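Centre d'études religieuses d'Uvwood

Le Centre d'études religieuses d'Uvwood est un établissement privé d'enseignement supérieur et de formation continue, de tradition catholique, destiné principalement aux enseignants de religion, aux catéchistes et aux responsables de la pastorale scolaire. Il dépend de la Fondation Zisis et délivre des certificats reconnus par les écoles membres de son réseau. 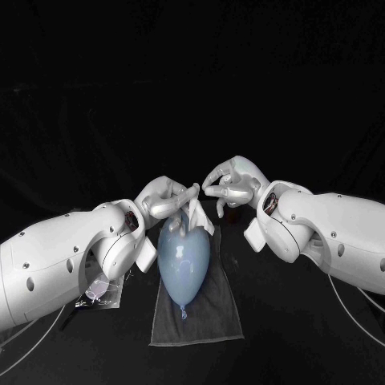
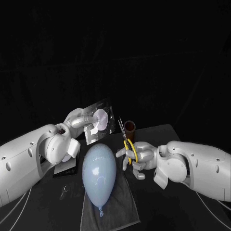
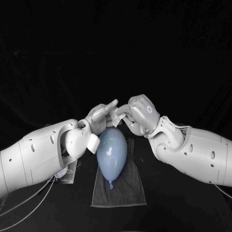

Histoire

Le Centre trouve son origine dans les cours du soir ouverts par la paroisse d'Uvwood à l'intention des institutrices chargées du catéchisme. Ces cours, d'abord limités à l'histoire sainte et à la liturgie, furent étendus à la pédagogie lorsque plusieurs écoles de la vallée demandèrent que leur personnel reçoive une formation commune. La Fondation Zisis, propriétaire de l'ancien petit séminaire, mit alors l'aile nord du bâtiment à la disposition des enseignants.

La période qui suivit fut marquée par un différend entre la Fondation et les écoles au sujet du financement des bourses. Un accord, connu sous le nom de convention Janevski, d'après la maison où il fut signé, fixa la part de chacun et donna au Centre ses premiers statuts. Le texte prévoyait en outre l'accueil d'étudiants de rite byzantin, disposition qui demeura sans effet jusqu'à l'ouverture d'un cours de liturgie orientale.

Organisation

Le Centre est administré par un conseil où siègent des représentants de la Fondation, des écoles associées et du corps enseignant. La direction des études est confiée à un membre du corps enseignant, élu par ses pairs et confirmé par l'autorité diocésaine. Son mandat est de 5 ans et peut être renouvelé une fois.

L'enseignement est réparti entre trois sections :

Section biblique et théologique
Section de pédagogie religieuse
Section de liturgie et de musique sacrée

La section de pédagogie religieuse est la plus fréquentée. Elle assure également la préparation des stages, qui se déroulent dans les écoles du réseau Wukenov – l'un des plus anciens partenaires du Centre – ainsi que dans quelques établissements publics où un cours de religion est proposé à titre facultatif.

Formations

Le certificat d'aptitude à l'enseignement religieux constitue le diplôme principal. Il comprend des cours théoriques, un stage accompagné et la rédaction d'un mémoire de 60 pages, soutenu devant un jury. Les candidats déjà titulaires d'un diplôme universitaire de théologie sont dispensés des cours d'introduction, mais restent tenus d'accomplir le stage.

Une formation plus courte s'adresse aux enseignants en exercice. Elle se compose de sessions réparties sur l'année scolaire, dont la première a lieu en octobre. Les thèmes sont arrêtés par le conseil après consultation des écoles. Les sessions récentes ont porté sur l'enseignement des paraboles dans les classes primaires, la place de l'histoire des religions dans le second cycle et l'accompagnement des élèves en deuil.

Le Centre accueille environ 70 étudiants par an dans la filière du certificat. Les auditeurs libres, admis sans condition de diplôme, ne sont pas compris dans cet effectif.

Bibliothèque

La bibliothèque occupe l'ancien réfectoire du petit séminaire. Son fonds ancien compte 1,211 volumes, pour la plupart des catéchismes, des sermonnaires et des manuels scolaires en latin et en français. Une partie provient de la maison Janevski, dont les livres furent légués au Centre à la fermeture de l'établissement. Les ouvrages du fonds ancien sont consultables sur place uniquement, sur demande écrite.

Le fonds moderne est ouvert au prêt. Il comprend une collection de revues pédagogiques, incomplète pour les premières années, et les mémoires soutenus au Centre depuis la création du certificat.

Publications

Le Centre publie les Cahiers d'Uvwood, revue consacrée à la didactique de l'enseignement religieux. D'abord simple bulletin de liaison adressé aux anciens étudiants, elle adopta sa forme actuelle après la réforme des statuts. Chaque livraison contient un dossier thématique, des comptes rendus d'ouvrages et une chronique des écoles associées – cette dernière rubrique étant rédigée à tour de rôle par les établissements.

Voir aussi

Convention Janevski
Fondation Zisis
Réseau scolaire Wukenov
Pastorale scolaire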